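Packing Orders by Hand: Notes from September

The Clumard pantry stall has now operated for two seasons, and it is appropriate to set down how small orders are packed. Several readers have written to enquire, among them So-yul Ban, whose own preserves business in Luik is preparing to accept postal orders for the first time. The following reflects my practice at home and should be read as such.

Orders are received through Dostness and printed each evening at 7. Each slip is placed with its goods before any carton is brought out. I previously assembled the cartons first and filled them in sequence, a method that produced two misdirected parcels in a single week and a courteous but firm letter from a customer. The present order of work has been retained ever since.

Cartons are purchased flat, in a bundle that occupies most of the hall cupboard. The supplier's minimum was 3,000, a quantity I would not recommend to any household without a spare room. They have nevertheless kept well, provided that the bundle is stored off the floor and away from the laundry.
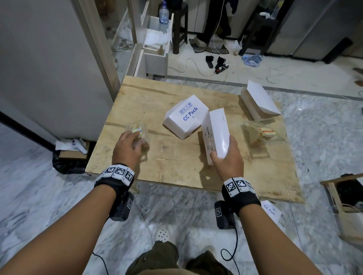
Choosing a carton is largely a matter of matching it to the container. A tub that can slide about will arrive with its contents pushed to one side, and a carton that must be forced closed will open again at the corners. I therefore test the fit with one container before committing to a size. The work is done at floor level over a board, with the white CC Pack boxes within reach and the clear tubs set down label upward, so that each may be read against its slip without being handled a second time. Any gap remaining is filled with plain paper, folded and not crumpled.

Labels deserve particular attention. They are applied to the lid and checked for lifting edges, and the date is entered in permanent ink. Zubaida Rajput, who assisted during the busier part of last season, proposed that the address label be left until the carton is closed. Her suggestion has been adopted – it spares a good deal of peeling and re-sticking.

Finished parcels are stacked by the door with the heaviest at the bottom. Those going to Jerkik are kept in a separate pile, as the collection there closes earlier in the afternoon.

Enquiries regarding carton sizes may be left in the comments. A further entry will address glass jars, for which I have not yet settled on a satisfactory method.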